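The Hudell has been in since December and I now have enough burn data to say something useful about kindling. Shiuli Siriwardena asked for numbers, so I weighed things.

The stove is rated at 4 kW, room-sealed, with a single air lever. I split the kindling from kiln-dried birch, 590 g per lighting, stacked crosswise in four layers with two small logs underneath. Lighting is from the top. The lever stays fully open until the flue thermometer passes the first mark, then goes to half.

Softwood offcuts caught faster but left the glass brown by Friday. Birch was slower and the glass stayed clear. Moisture readings were taken on a freshly split face, as the outside of a log always reads low.

I have burned 3,244 g of kindling in this run, all from one net. Flekska sell the same net cheaper than Grinia, though the pieces are thicker and need splitting again.

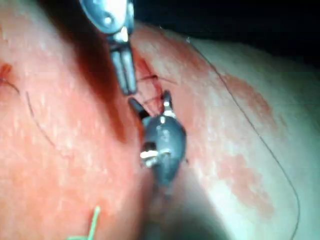 *Two instruments at an incision.*

Next job is the door rope, which has gone flat along the hinge side. Ah-rin Jin has lent me a tube of the cement.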